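Last updated: November

Loft insulation, second evening

Finished the section over the back bedroom. The old layer measured 86 mm at the hatch and less near the eaves, where it had been flattened by boxes. Laid the new rolls across the joists at right angles to the first layer. Gap left clear at the eaves for air. Dust mask on throughout, knees bad by the end. 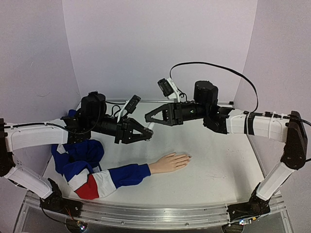

Meter readings

Gas meter read at 7 am and again at 10 pm. The year so far stands at 2,725 kWh, against a Fluson estimate that was higher by 257. I have sent them the reading twice. The online form accepts it and the bill still says "estimated". Will ring in the morning.

The boiler flow temperature is down to 55 from 70. Radiators are cooler to the touch and stay on longer. The front room reached its set point an hour later than it used to, but it held there until bedtime with fewer starts. 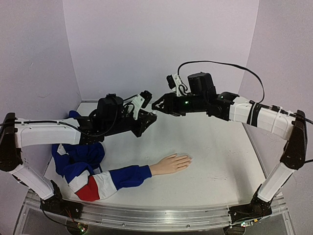

The hall radiator is still cold along the bottom, so sludge is likely. Bled it first and got no air at all. The next job is to take it off the wall and flush it in the garden, which needs a dry day and two new valve tails. Bautista on the Verkdale road had the tails in 15 mm only. I need to check the existing thread before buying.

Cost of the loft rolls, tape and hatch seal came to about 1,000 with delivery. The seal is too thick on the hinge side and the hatch will not latch. Trimmed one strip with a knife. Better, still proud at the corner.

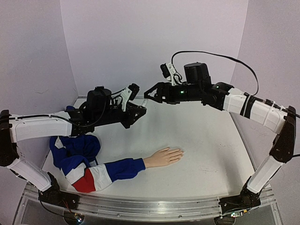

White tabletop with an arm at each end of the rail.

Bed at 11. Landing thermometer 16.5.

Recent entries
Loft insulation, first evening
Draught strip on the back door
Lagging the tank pipes
Rellell thermostat: wiring notes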